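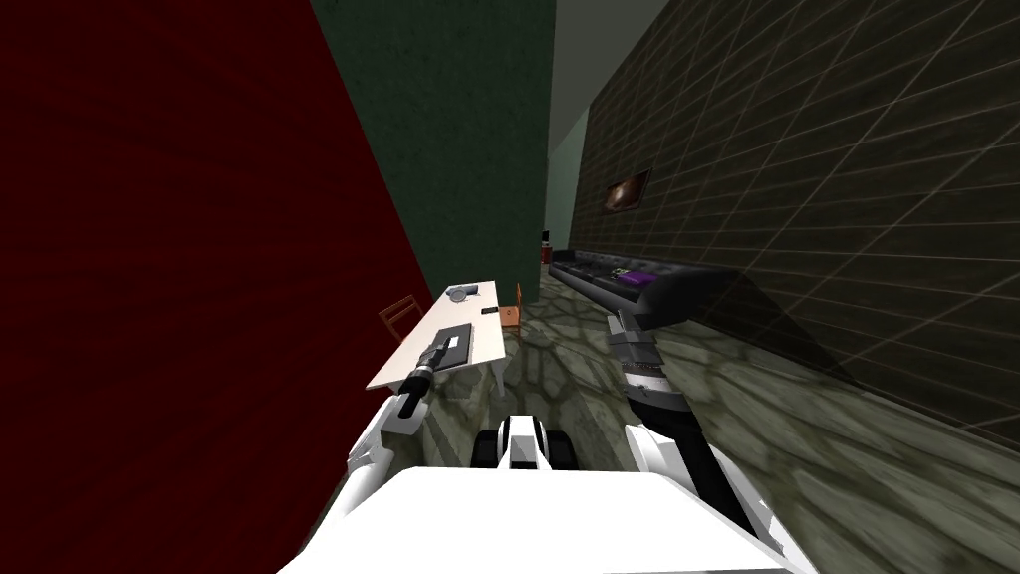

Dark walls show everything

I painted our narrow den a deep red a few years back and I still love it, but oh boy, does it need looking after! A few things I've picked up along the way.

Dust first

Always dust before you get a wall wet. I pin an old T-shirt over a broom head and work from the top down. If you start with a damp rag you'll just make gray streaks (ask me how I know).
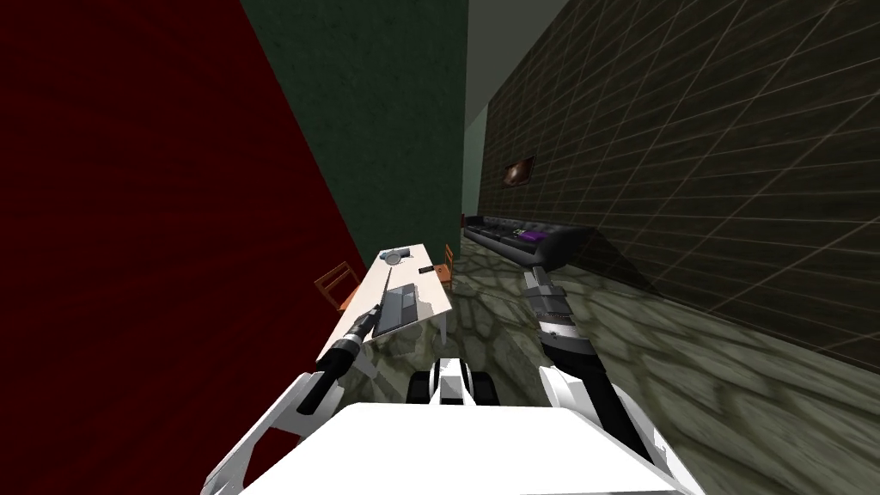
Greasy fingerprints

One drop of dish soap in a bowl of warm water, soft cloth, wrung out hard. Don't scrub or you'll get a shiny patch. 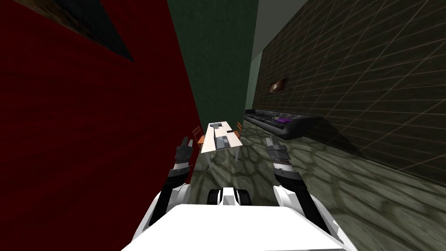
Touch-ups

Keep leftover paint in a jam jar with the color name on the lid. My neighbor Sawsan dabs hers on with a makeup sponge, and it blends so much better than a brush. Let it dry overnight before you decide it doesn't match.

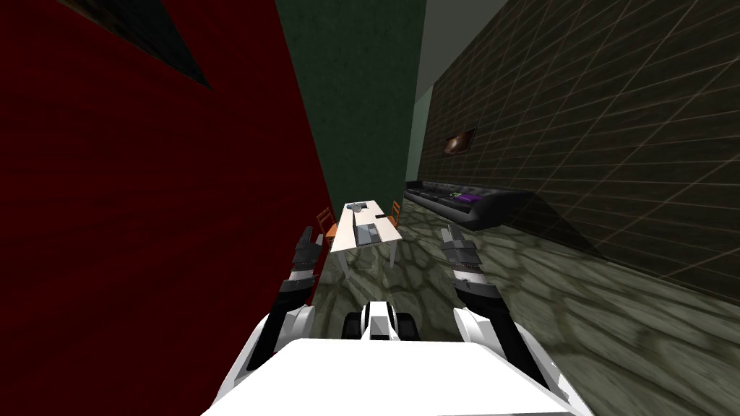 Oh, and stir the jar really well first, right down to the bottom. I skipped that once and ended up with a pink spot behind the door. Two more coats fixed it.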